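**Stustetis Workshop Releases Plans for Home-Built Hand-Held Gripper**

*For release in November*

The Stustetis shared workshop today released the full plans for Kinia, a hand-held gripper that members can build on a workbench and use at home to record everyday chores. The release covers printable parts, a wiring guide, a parts list and the software needed to turn recordings into training material for a small robot arm.

Kinia began as a side project of the workshop's evening group and went through several bodies before the present one was settled. Earlier versions were heavy at the front and tired the wrist. The current design moves the weight back toward the hand and uses tapered fingers with oval openings, which bend a little around soft items such as cloth.

"We wanted a tool that a person could put together over a few evenings and then use in an ordinary room," said Reiko Katayama, project lead at Stustetis. "Clothing was the first task we chose. It is the one members asked for most often, and it is hard for a machine to do well."

Members who complete a build are asked to record at home, on whatever surface they normally use for folding. The workshop does not supply tables, lights or backdrops. Recordings made to date total 2,547, of which 657 involve trousers or jeans. Shirts, towels and bed linen account for most of the remainder.
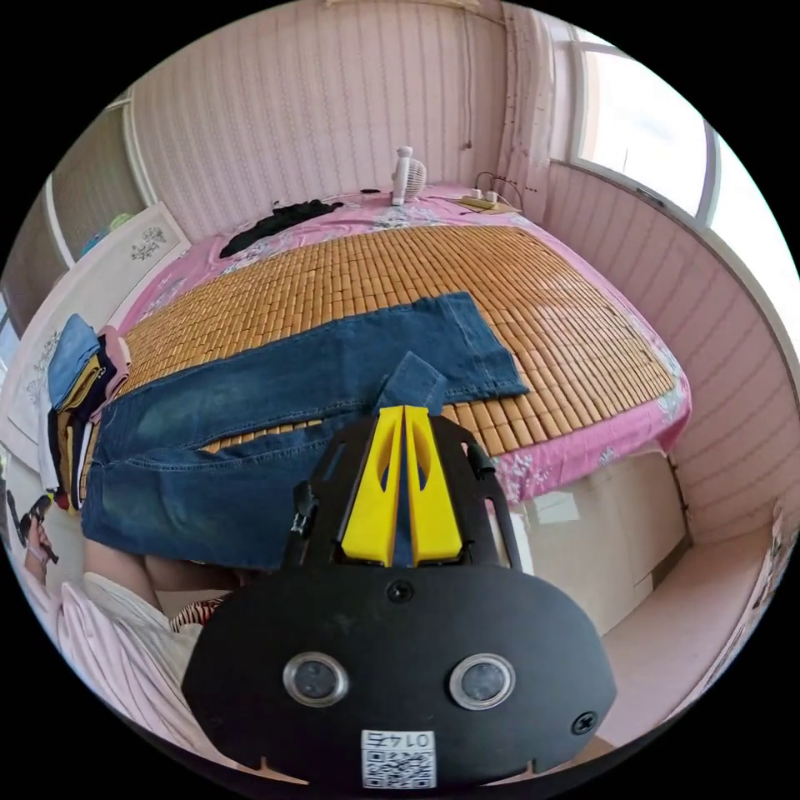
According to Dağdelen, the first month of home recording changed the way the group thought about the project. Dağdelen said that the fingers had been tested at the workshop on flat cotton squares, and that heavy seams and waistbands called for a firmer print and a slower closing motion. "We reprinted the fingers twice after that," Dağdelen added, "and I would still like them a little wider at the tip."

Those changes are part of the published plans. The files include both the softer and the firmer finger, and builders may swap one for the other by removing two screws. The guide recommends the firmer finger for denim, canvas and thick towels.

Each recording should run no longer than 45 seconds and should cover a single step, such as bringing one leg over the other or turning in a sleeve. Short recordings are easier to check and simpler to discard when a grip slips. Members review their own material before sending it in and may withdraw it at any time.

The arm that will use the recordings, known within the workshop as Plakutach, remains under construction. Its base and shoulder joint are complete. The elbow is being rebuilt following a cracked bracket, and the group has not set a date for a first public showing.

Stustetis will hold open build evenings for Kinia throughout the winter. Basic soldering experience is useful but is not required, and printed parts may be ordered at the front desk by those without a printer. Builders are asked to bring their own small screwdrivers and to label their parts trays before leaving them on the shared shelves.

The plans are free for personal and classroom use. Groups wishing to sell finished units should write to the workshop for terms.

**Press contact:** Reiko Katayama, Stustetis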